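Locker Questions, Answered Without the Sales Talk

Kulau Studios, Carnstead. Answers by Indira Salian, front office.

Do I get a locker with my membership?
You get the use of one while you're in the building. The brochure calls this "personal storage." I'd call it a metal box you share with whoever had it this morning.

Are they secure?
Secure enough for shoes and a sweater. The supplier, Prevgate, told us the locks were good for 1,000 turns before they needed any attention. I have my doubts, and I'd leave your passport at home.

Can I reserve a particular one?
No. People swear by certain doors, and I have yet to hear a convincing reason.

Why are there slots in the doors?
Air. The catalog promised they would "eliminate odor." They don't. Take your gym socks home.

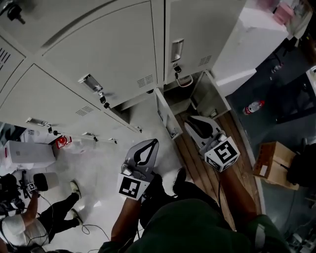

Grey lockers with keys in the doors, and one bottom compartment open.

How do I know which lockers are free?
A key hanging in the lock usually means you can have it. Open the door and look before you put anything in, as people do walk off and leave the key behind.

What if I lose the key?
You pay for a new lock, currently $194. Yes, that's steep. I asked Bhattacharjee Locksmiths for a better price and was offered a discount of $8.

Does the tag have to stay on the key?
Please. A loose key with no tag goes in my drawer, and matching it up again takes most of an afternoon.

Will a full-size suitcase fit?
The website used to say yes. I tried it with mine and it didn't. A small backpack is a safer bet, and measure it first if it has a frame.

Can I leave things overnight?
You can't. Lockers are opened at 10 p.m. and whatever is inside goes to the front office until the end of the month.

Is there a plan to replace them?
I've been hearing about new ones every December. Use these.

Contact: front office, ext. 594 | © Kulau Studios | Back to top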